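Notes for talk: Working as a tribute act
Ayodele Babalola
Gredham, 15 minutes plus questions

Opening

Good afternoon. I sing as a tribute act. I have done it for 14 years, mostly soul, mostly weddings and birthday parties, and a few hotel seasons in Driduvport. I was asked to talk about the work side, so that is what I will do. No singing until the end.

How I started

A birthday party. The booked singer had lost her voice and Ebuka Tijani, who ran the sound, knew I could do three of the songs. I did them with the words taped to a speaker. (Pause. Tell the wig story only if the room is friendly.)

I got one booking out of that night. The next one came in February, and it was a long winter.

Picking an act

Pick a singer whose range you have on a bad day. I spent my first year on songs that were too high for me. Rodica Matei, who taught me, moved the whole set down a tone and cut the two I could not manage.

Learn how the person stands and holds the microphone. Guests notice that before they notice the voice. Watch the live recordings, where you can hear where they breathe.

Clothes cost more than you expect. My first jacket was 400, and the lining went at the first summer wedding. Buy the second one from a person who makes stage clothes.

Next slide.
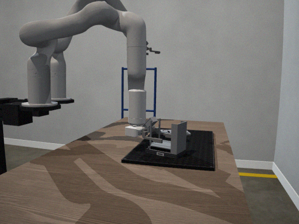
Two white arms on a black stand.

Bookings

Get these in writing before you say yes: start time, length of set, who supplies the sound, where you change, when you are paid. I take a deposit and the rest on the night.

Agents. I was with Lurkura for a while. They found me hotel work and took their cut, and I had no complaint. Now Séverine Gilbert handles my calendar and I answer the phone myself for private parties.

Say "tribute" on every poster and in every email. One hotel left it off and I had to explain myself at the front desk.

On the night

Arrive early. Walk the floor in your stage shoes. Bring your backing tracks on two devices and a printed set list for the sound desk.

Sets run long when speeches run long. Know which 3 songs you will drop. Mine are all slow ones.

If a guest wants the microphone, give them one chorus and take it back with a smile. Thilini Matubbar does this better than anyone I have worked with. (She is here, point her out.)

Questions

Likely ones: licensing, insurance, how to ask for more money. For licensing, tell them to check with the venue first.

Close with "Obi", first verse and chorus only. Track is on the laptop, volume halfway.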